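Notice to Residents of Stirkerton

The Office of Lost Articles announces that its collection will close in September. Of the 888 articles received, 884 have been returned to their owners. The remaining 4 are a rubber duck, a white scoop, a purple eggplant and a dark blue cup.
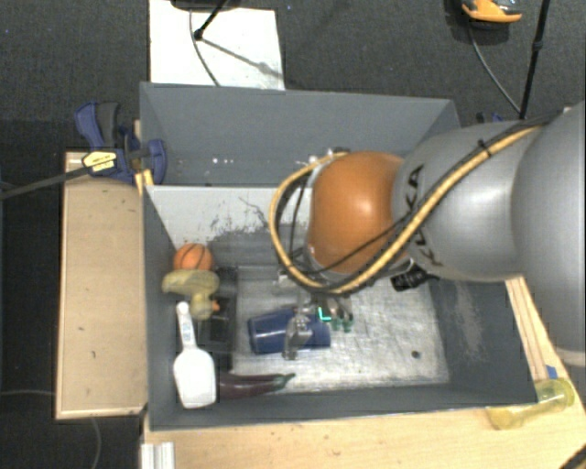 Claims must be made in person at the Verbeke Street counter. The duck has been claimed by 70 residents - each of whom described it correctly. The Office has therefore ruled that it belongs to the town.

The eggplant has received no claims. It will remain beside the scoop, where the Office has grown accustomed to seeing it, until the doors are locked.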